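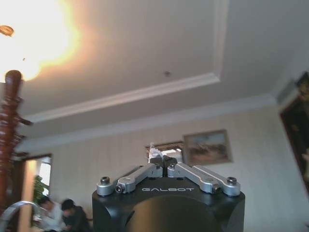
Exposure, again

I spent most of July on a bug that I had filed under planning and that belonged under perception. Writing it down so I can find it next time.

Our grasp planner, Lemereck, asks the wrist camera for a depth estimate just before the final approach. In the workshop it was fine. In furnished rooms it would sometimes stop short, back off and ask for a new path, and it did this more in the evening. I went through the planner logs first because I wrote the planner and assumed the fault was mine. There were 1565 approach attempts in the set and 112 of them had been abandoned in this way.

Rupert Zürcher suggested sorting them by wrist pitch. I should have done that on day one. Nearly all the failures came after the wrist had tilted up to clear something, which put a ceiling light in view. Auto exposure reacted to the light, the rest of the picture went dark, and then the wrist came level again and we took our depth reading before the exposure had recovered. It needed 12 frames to settle. We were waiting for three.

The planner was behaving properly. It was told there was a surface much nearer than it should have been, and it refused to drive into it.

The fix has two parts. First, exposure is now metered on a patch in front of the fingertips, with the gripper housing masked out. The housing is matte black and fills a good part of the view, so it was pulling the metering the other way whenever there was no lamp about. Second, Skestico (our driver layer) now passes the exposure value along with each frame, and the planner won't accept depth until that value has been steady for a bit. This adds a short pause to some approaches — I can live with it.

I replayed the logs on Wednesday with the steadiness check alone, as the metering can't be tested from recordings. It held back the bad reading in all but four of the 112. Those four look like a timestamp problem and I haven't started on them.

Still to do: move the mask out of the config file, where it will certainly go stale, and work it out from the gripper model.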